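식탁 위의 자리 정하기

흐리호리 코발추크의 집에는 식탁이 하나뿐이다. 밥을 먹고, 편지를 쓰고, 아이가 숙제를 하는 곳이 모두 같은 상판이다. 저녁 여섯 시가 되면 그는 올려둔 물건부터 치운다. 연필통은 창가로, 공책은 의자 위로 옮긴다. 인형은 마지막까지 남는다. 아이가 인형 옆에서 먹겠다고 우기는 날이 많아서다.

식탁은 동네 가구점 하토에서 샀다. 처음에는 나무색을 골랐다가 배송 전날 흰색으로 바꿨다. 부엌이 북향이라 어두웠기 때문이다. 흰 상판은 얼룩이 잘 보인다. 카레를 먹은 날에는 그릇을 치우자마자 닦고, 커피 자국은 젖은 천을 잠시 덮어둔다.

접시는 한꺼번에 사지 않았다. 파시치니크라는 작은 그릇 가게에서 두 장을 먼저 써보고 나중에 더 들여 모두 8장이 됐다. 가게 주인 조랴나 페도루크는 처음 살림을 차리는 손님에게 무늬 없는 접시를 권한다. “바닥에 그림이 있으면 음식을 가려서 담게 돼요. 테두리에 선 하나면 충분합니다.”

코발추크는 접시를 식탁 가장자리에서 손가락 두 마디쯤 안쪽에 놓는다. 아이 접시는 조금 더 안으로 민다. 컵은 오른쪽, 수저는 음식이 나온 다음에 놓는다. 식탁보는 쓰지 않는다. 한 번 깔아봤는데 아이가 잡아당겨 국을 쏟았고, 그 뒤로 서랍에 넣어두었다.

인형 자리를 두고는 식구마다 생각이 다르다. 아내 올렉산드라 코브자르는 식사 중에 인형을 의자에 앉히자고 한다. 털에 국물이 튀면 빨기가 번거롭다. 긴 털은 찬물에 중성세제를 풀어 살살 눌러 빨고, 그늘에서 말린 뒤 빗으로 결을 세운다. 그래도 아이는 접시 너머에 인형이 보여야 숟가락을 든다. 요즘은 접시 뒤쪽에 두되 국이 있는 날만 치우기로 했다.

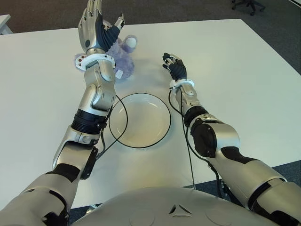
살림 | 식탁과 그릇

흰 상판에 흰 접시를 놓으면 경계가 흐려지기 쉬운데, 가느다란 검은 테두리가 둥근 모양을 잡아준다. 그 뒤의 연보라색 털 인형은 색도 질감도 접시와 딴판이다. 꽃병이나 매트를 더하지 않아도 식탁이 허전하지 않다.

인형에 달린 흰 라벨은 떼지 않는 편이 낫다. 세탁 표시가 적힌 라벨이라면 빨 때마다 찾게 된다. 코발추크의 아이는 라벨을 만지작거리며 밥이 식기를 기다린다고 한다. 9월에 학교에 들어가면 숙제할 책상을 따로 들일 계획이다. 식탁은 그대로 쓴다.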